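Keeping Screws, Bolts and Little Hardware in Order
Posted Mon 15 February by Kátia Damasceno

My father kept every screw he ever took out of anything. They lived in coffee cans on a shelf over the washing machine, and when you needed one you spread a sheet of newspaper on the floor, tipped out a can and got down on your knees. I have fond memories of those evenings, but I can't say we found the right screw very often! When his cans came to me I decided I was going to do better, and after a couple of winters of fiddling I think I have (mostly).

Start by throwing some away. I know, I know. But a screw with a chewed-up head is going to make you miserable the next time you use it, and so is anything with rust down in the threads. Surface rust is another matter. A night in white vinegar, a scrub with an old toothbrush, a rinse in water with a spoonful of baking soda, then dry them well on a cookie sheet in a barely warm oven. Put one drop of oil on a rag and roll them around in it before they go back in the drawer.

Sort by the kind of job first and by size second. I used to do it the other way and it drove me up the wall, with drywall screws and brass hinge screws all rubbing along together. Now I have wood, metal, wall and "came with furniture," and each of those gets divided by length only when the jar is too full to poke a finger around in. Baby food jars are lovely for this if you have a little one in the family. Otherwise a muffin tin that's past its baking days does nicely in a drawer, and you can lift the whole thing out and carry it to the job.

When you take something apart, tape the screws to the piece they came out of. Masking tape is fine for a weekend. If it's going to be longer, use a zip bag and write on it with a marker, and please write more than "screws." I have a bag from last December that says "the thing in the hall" and I still don't know.

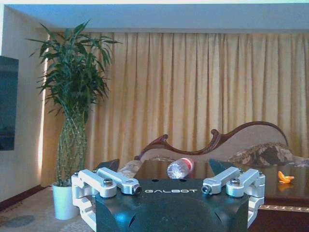 Hex keys deserve a paragraph to themselves, poor things, because they go missing faster than teaspoons. Mine hang on a big safety pin by the bench, smallest to largest, with a dab of nail polish on each one — red for inch sizes, blue for metric. You'll be glad of the colors whenever you meet a joint like the ones on those silver-white arms, where a hex socket screw sits right on top of it. Push the key all the way down before you turn. A key that almost fits will round out the socket, and then you have a real afternoon ahead of you. If there's dust packed in the hole, pick it out with a toothpick first.

For a screw that won't budge, try a drop of penetrating oil and go have lunch. I mean a proper sit-down lunch. Then tighten it just a hair before you try to loosen it, which sounds backward, but my neighbor Weidong Bai taught me that one and it has saved me any number of times.

Comments (2)

Baoshan Shen: The muffin tin! I've had two sitting in the garage waiting for a purpose. Do you do anything to stop them sliding around in the drawer?

Kátia Damasceno: A piece of rubber shelf liner underneath, Baoshan, cut a little bigger than the tin.

Contact | © Bekdale Home Notes | Back to top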